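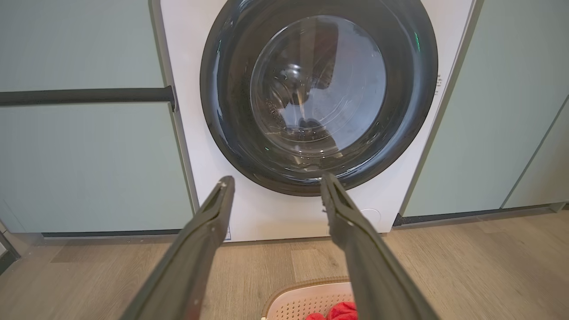
Our site rules for household robots apply to every team that works in the Tilleck test apartments, including visiting teams. They cover arms on mobile bases, fixed arms and anything else with a powered gripper. Most questions we get are about laundry tasks, so this page starts there. A built-in front loader with a round glass door and a basket on the floor in front of it is the standard layout, and the answers below assume it.

Last updated Saturday, February 19, 2022. Questions go to Idun Dahlgren, site safety lead.

Do I need a permit for every task?

No. One permit covers one robot in one apartment for up to 9 days. If you change the gripper or the fingers, you need a new one. A software update does not need a new permit, but write it in the log.

Where does the basket go?

On the floor, in reach of the gripper and clear of the door swing. Do not put it on top of a cabinet. People may not step between the robot and the basket while the arm is powered.

Can the robot open the washer door by itself?

Yes, if the machine is off at the wall and the force limit is set on the arm. Teams in Wuvalham and Issa use the same limit sheet, form 3868. A copy hangs inside each front door.

Shiny doors confuse our vision system. Can we cover the glass?

You may use paper tape on the glass for calibration only. Take it off before a scored run. Reflections from lamps and windows are part of the test – please do not ask for matte film on the doors.

What may we put in the basket?

Clean, dry fabric with no pins, zippers or hard buttons. Bright single-color items are fine. Bring your own, and take them home with you.

Who has to be in the room?

One trained operator with a stop button in hand. A second person is required if the arm can reach above the counter. Watching on a screen from the hallway does not count.

What if the gripper marks a cabinet or the floor?

Stop, take a photo and report it the same day. Small scuffs are not charged. A repair to a cabinet front is billed at a flat 620.

Are the rules the same at Urlow?

Not yet. Urlow has 7 older units with their own rules until May. Ask the front desk there for the current sheet before you unload.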